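Plurkolness Pretend Breakfast Kit: Set-Up Guide
Section 2: Laying the table
Updated 15/12/2019

Righto, if you've done Section 1 you'll have everything out of its bag and a good idea of whether you've lost an egg since last time (check under the couch first, then the car). This section gets you from a heap of bits to a breakfast table that's ready to play on. It's a quick job once you've done it a couple of times, and kids love helping, even if they want to start cooking before there's a tablecloth down.

You'll need the Lustum cloth with the tile pattern, the round plates, the toast, the fried eggs, the orange, the tomato and the little bag of foam cubes.

2.1 The cloth

1. Pick a table that sits against a wall if you've got one. Fruit rolls! I can't tell you how many times I've crawled after that tomato. A table 600 mm deep is plenty, and mine's 1000 mm long, which leaves elbow room for two cooks.

2. Spread the cloth and smooth it out from the middle. The grid of white lines is your friend here, so get one line running parallel to the front edge and the rest sorts itself out.

3. Tape down any corner that wants to lift. I use painter's tape.

Note: if you've got the older Brannigan cloth with no grid on it, it works just as well, you'll just have to eyeball where the plates go.

2.2 The plates

4. Put one plate out to the left for toast, one to the right for eggs, and one in front in the middle. The front plate is the serving plate, and it's where all the action ends up.

5. Leave some gap between plates. You want space for a cube or two and somewhere for a dropped egg to land that isn't another plate.

6. Load the toast on the left and the eggs on the right. Don't fuss about neatness. I used to line up every crust and it lasted until the first order came in.

7. Make up one sample breakfast, which is a slice of toast on the front plate with a fried egg on top. Let everyone have a look at it before you start, so they know what they're aiming for. 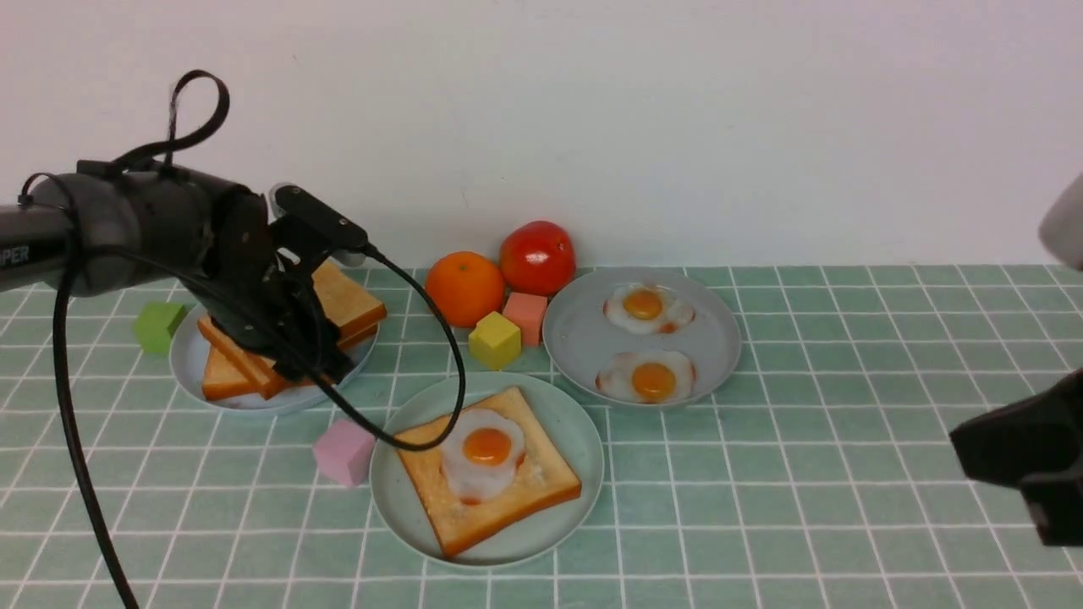 I'm a big fan of the sample breakfast, by the way. Younger kids in particular seem to get the whole game from seeing one finished egg on toast, and you can save your breath on the rules. Once they've had their look, pop the egg back with its mates and leave the toast where it is (or take both away if you've got older kids who want to do the lot from scratch).

Caution: the toast and the eggs are toys, and they look good enough that somebody will have a nibble. If you're playing with little ones, stay at the table. We had an egg come back with teeth marks in September and I've retired that one to the dress-up box.

2.3 The serving slice

8. Lay one slice flat on the front plate, a bit in from the rim all the way round. Egg on crust slides off, egg on the middle stays put.

9. Turn it whichever way you like. I've got a soft spot for a slightly crooked slice, it looks more like my own breakfasts, but the straight-lines people in my house disagree and they're allowed to.

10. Have a practice lift before the game starts. Come in from the side and take it by the edges. Pushing down on the top just shoves the whole plate along the cloth.
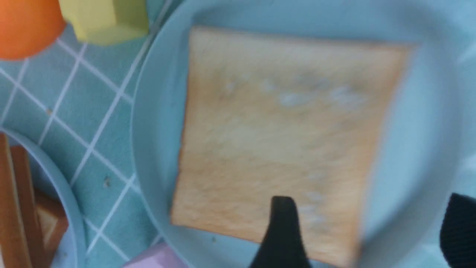
2.4 Fruit and cubes

11. Set the orange and the tomato at the back of the table. They don't belong to any plate. They're "extras", and a customer can ask for one with their toast if the cook's been getting a bit too quick.

12. Scatter the foam cubes in among the plates, straight onto the cloth. In my version they're whatever the customer says they are: butter, jam, cheese, once a very firm request for hot chips. In the Pruslow version the cubes are order tokens and you hand over a colour with each breakfast. Both work. Just settle it before you start or there'll be tears, possibly yours.

13. Do a last check from where the cook will stand. Can they reach the toast without knocking a cube? Can they get to the eggs? If not, bring everything closer to the front.

2.5 Resetting between rounds

14. Toast goes back to the left in a stack. Offset the slices a little so there's always a corner to grab, which makes a world of difference for small hands.

15. Eggs go back to the right. Overlapping is fine, I run mine in a line across the plate and it's easy to take them off one end.

16. Leave a single slice on the serving plate, ready for the next order.

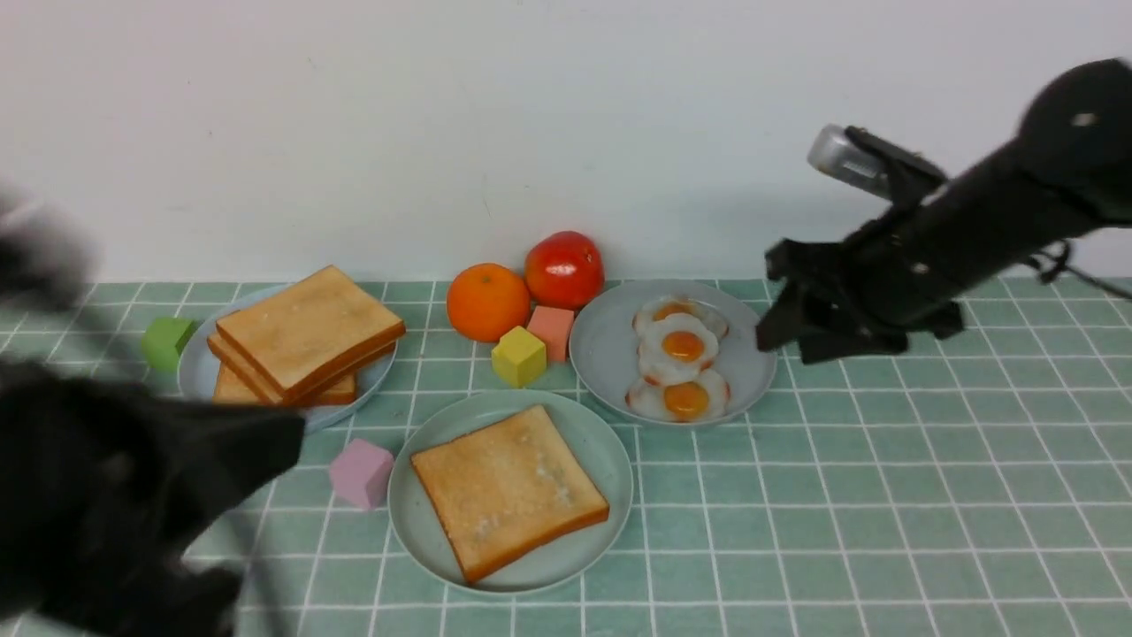 Niamh Ó Flaithearta: We swap the toast and egg plates over for our left-handed cook and it's been so much smoother. Might be worth putting in the guide? Also we let the customer do the reset, and that's stopped the arguments over who packs up.

Consider it in the guide, Niamh! I'd swap them at step 4, before anything's loaded, and keep the serving plate where it is.

Spare eggs and toast are part number 102 on the reorder sheet. Packing away is in Section 3.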